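Speaker notes – "Two Arms and a Returns Desk"
Wimden workplace meetup, February

Opening (keep it short, they've just had lunch)

Hi everybody. I run the returns desk at the Nultton depot. I'm not an engineer, and I'll send the hard questions to somebody who is! What I can talk about is what happens to a team when part of its job moves into a cell with two robot arms in it.

Ask for hands: who has had a machine show up at work before anyone told them what it was for? Wait for the laugh.

Then the background. We get 200 small items on a normal shift. Wallets, card holders, phone accessories, odds and ends. Somebody has to pick each one up, open it, check it and put it in the right tray. I did that for years and my thumbs still remember.
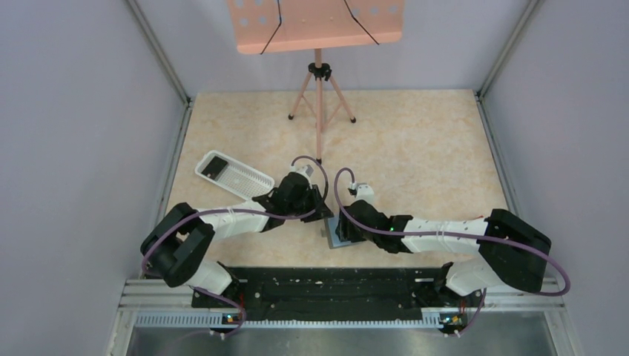

What the job looks like now

Talk about Unnithan first. That's our name for the cell, after the street the old depot was on, and yes, people say good morning to it.

The pick-and-place part went quickly. Blocks, boxes, anything with straight sides. Soft things have been a whole other story. A card holder has a cover and sleeves, and the sleeves bend, and a person opens one without thinking. We spent 2 weeks just writing down what our own hands do. Half the team had never been asked to explain their job before, and they were great at it – you should've heard the arguments over which thumb goes first.
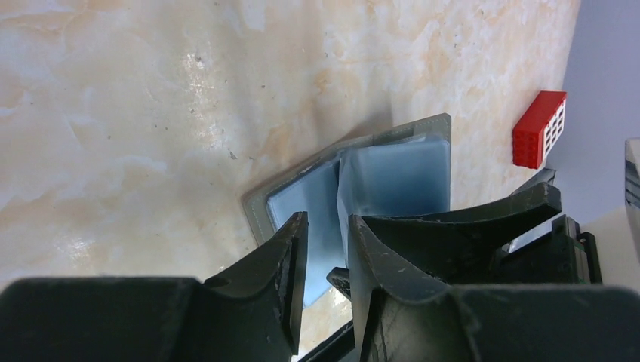 Card holder open, one blue sleeve between the fingers.

Slow down here, people like this slide.

Point out how much of this is feel. On the desk we'd notice a stiff sleeve straight away. With the arms, somebody has to decide how hard is too hard, and that somebody is now one of us. So the job has changed. Less repeating, more watching and deciding. Some of my crew love it. A couple of them miss the rhythm and the radio, and I don't want to talk them out of that. (If there's time, tell the Bumholm story: they moved everyone off the desk in one go and had to ask people back.)

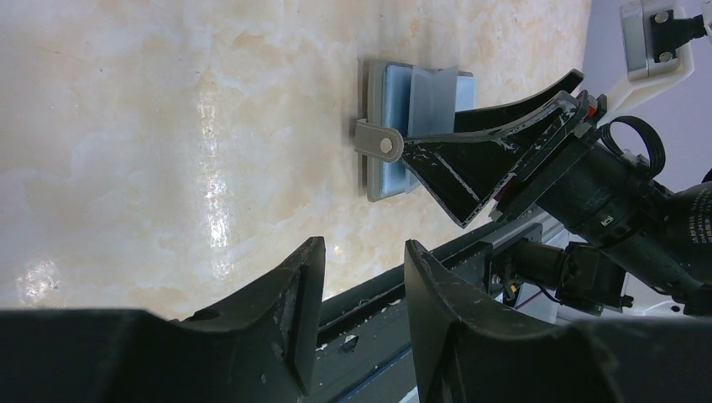 The other thing that changed is who gets listened to. When a grip looks wrong, the person who used to do it by hand gets the first say. We wrote that into the shift sheet. Training went from an afternoon to 2 full days, paid, and I fought for the paid part.

Numbers, quickly: 80 items a shift go through the cell, the rest still go across the desk. Don't promise more than that. Somebody will ask about jobs. Say it straight – same headcount as before, and I can't speak for next year.

Questions

Leave ten minutes. Repeat each question into the mic, I forgot last time. Sign-up sheet for the Nultton visit is by the door, closed shoes please.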